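Progress on this year's goals, for Malsha Navaratnam

You asked for an update on the goals we agreed when you approved the Ernalby writing grant. I set 7 of them. As of October, 3 are finished, two are behind, and I have dropped the others with your okay.

Finished: the first draft of the walking book, the evening class in bookbinding, and the move of my old notebooks into one index. The index took most of the spring. It has 806 entries and I use it nearly every morning.
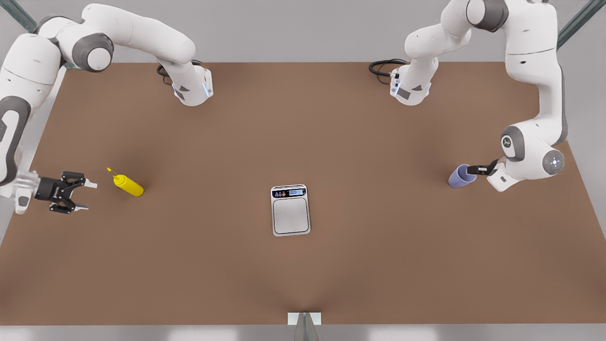
Behind: learning enough Norwegian to read the Grusen letters without help, and swimming twice a week. Said Benkirane still checks my translations. He found fewer mistakes in the last batch than in the one before, but I am slow, and I don't expect to get through the second box of letters by the end of the year. The pool closed for repairs in the summer and I didn't get back into the habit after that.

Dropped: the monthly newsletter and the Friesen trip. The trip money, $3290, is still in the grant account. I would like to put it toward an editor for the second draft.

For next year I plan to set fewer goals. The second draft comes first, then the letters. Please let me know about the editor before I reply to her.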